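Prenley Sets Money Aside for a Second Handling Cell

January 23, 2018

It has been a long time coming, and plenty of people on the shop floor will tell you they had stopped expecting it, but Prenley has finally put a number in its equipment budget for a second robot handling cell at the Cestunbridge plant. The money was approved in December, after two years in which the request kept getting moved to the next page of the spreadsheet, and the planning meetings started up again the week everyone came back from the holidays.

Laurinda Prata, who runs purchasing at Cestunbridge, has been carrying the request since the beginning, and she is very patient about explaining why it took so long. The first quote she brought in covered the robot and not much else. Then came the guarding, the floor work, the extra power, the training days, the spare hands and the service contract, and by the time everything was added up the total looked nothing like the figure on the first sheet. "I went back with a different number three times," she said. "After the third time I decided I would not go in again until I had every last cable on the list."

The list she took in last fall had 108 lines on it. Some of them are big and some of them are the sort of thing you would walk right past, like bench feet and label stock, and she is fond of pointing out that the small lines together came to more than the new workbench.

What the company wants from the cell is easy enough to say. Molded plastic shells have to be picked up, turned, checked over and set down again without scuffing the finish, and the small hardware that goes with them has to be within reach. Doing it well is another matter, and that is where most of the planning hours have gone. Baltazar Zavala, the process engineer on the project, has spent a good part of this winter on the grip alone – where the fingers should take hold of a part, how far they should close, and what to do about a shell that is not sitting quite flat when the hand gets to it.

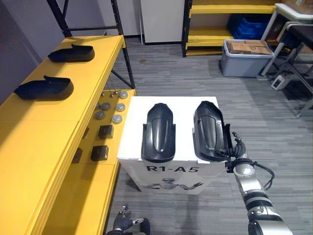
Zavala would like the new cell to handle 36 shells an hour when it opens and to work up from there. He knows that will sound slow to anyone who has watched the hand packers on a good day, and he is quite cheerful about it. His view is that a modest rate, held through a whole shift, is a much better thing to plan around than a fast one that needs somebody standing by. The budget was built on the modest rate, and Prata says that helped a good deal when the finance people went through it.

Two suppliers are still in the running. Rarkden has offered a complete package, with the stands, the controls and the first year of service under one price, and Cardoso has offered the pieces separately, so that the plant could put off the second arm until the next budget year if it had to. Both have been asked for delivery dates in writing, along with a price list for spare fingers and wrist cables that will be good for three years. Prata has learned to ask for that last item early. On the first cell the replacement parts were priced after the sale, and she does not intend to go through that again.

There is also the matter of where it will all go. The cell and its storage will need 632 square feet once the walkways are counted, and the corner by the loading door has 853, so the room is there, although some shelving will have to be moved and the carpenters' old bench will need a new home. Anyone with something stored in that corner is kindly asked to label it and speak to the maintenance office, preferably before the floor is marked out. Things without a name on them will go to the back storeroom, where they can be claimed for a month.

No jobs are set to go with the purchase, according to Prata. The plan has money in it for training six people from the packing side to run and look after the new cell, and sign-up sheets will be posted outside the break room when the supplier has been picked. Previous experience is not needed, and the evening crew will get its own sessions so nobody has to come in on a day off.

Zavala will be holding an open hour for questions every Thursday after lunch until the order goes out. He says he would especially like to hear from the people who handle the shells now, and he promises there will be coffee.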